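Equipment Planning for Small Automation Cells
Course handout, unit 9: from task list to purchase order

Revised Jun 18, 2019

Scope. This unit covers the budget for a bench-scale cell with two arms. It does not cover floor-mounted industrial cells, which have their own guarding rules and are handled in unit 14.

1. Start from the objects

Write down what the cell has to pick up before you look at any arm catalog. For each object, note the largest dimension, the weight when full, the surface finish, and whether it is handled singly or inside a container. A container with goods in it is a separate line in the list. Its weight varies from run to run, and the contents can shift when it tilts. 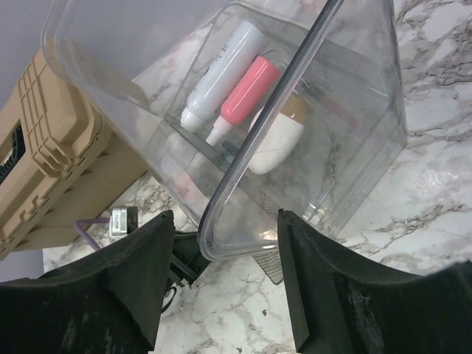
Fig. 1. Clear bin with a bottle, a tube and an egg-shaped container inside, between padded gripper fingers.

Finger pads belong under consumables. They wear, and a quote that lists only the gripper body leaves them out. Ask the supplier for the price of a pad set and the lead time. In the Dunel quote used in the exercise, a set costs $19 and ships in 9 working days. Order spares with the first delivery.

2. Fixed costs and per-arm costs

Divide the sheet into two columns. Fixed costs are paid once per cell: table, enclosure, power distribution, workstation. Per-arm costs are paid again for every arm: the arm, gripper, wrist camera, cable set and mounting hardware. The usual mistake is to enter a per-arm item in the fixed column.

Cables are the item most often underpriced. The Grutero quote gives $426 for cabling per arm, so a two-arm cell carries that amount twice.

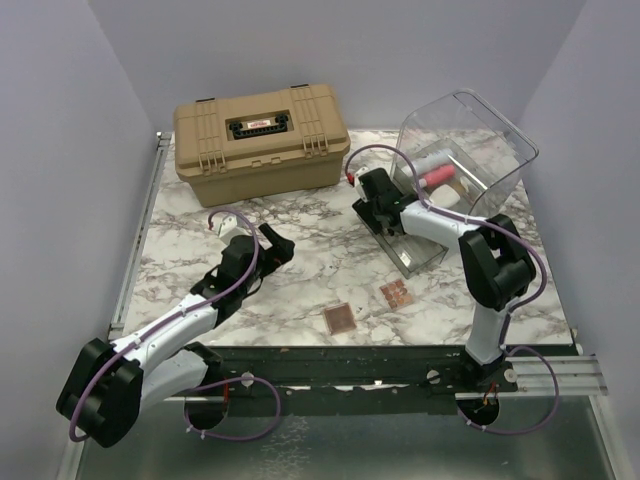

Cable length has to be settled before the order goes out. Measure along the path the cable will take with the arm at full reach, then add slack at every joint. On the two-arm table in Fig. 2, each purple cable arches over the wrist and follows the forearm to the elbow, with further loops at the bases. A straight-line measurement from base to wrist would come up short. Enter clips and strain relief as their own line.

3. Comparing quotes

Górecki and Feris quote in different ways. Górecki bundles installation with the arm – Feris lists it separately and bills travel on top. Rewrite both in the two-column format before comparing totals. Mark any item that appears in only one quote and request a price for it in writing.

4. Exercise

Prepare a budget for a two-arm cell from the four supplier quotes in the course folder. Show fixed and per-arm costs separately, with pads and cable clips as individual lines. State which prices expire before the end of July.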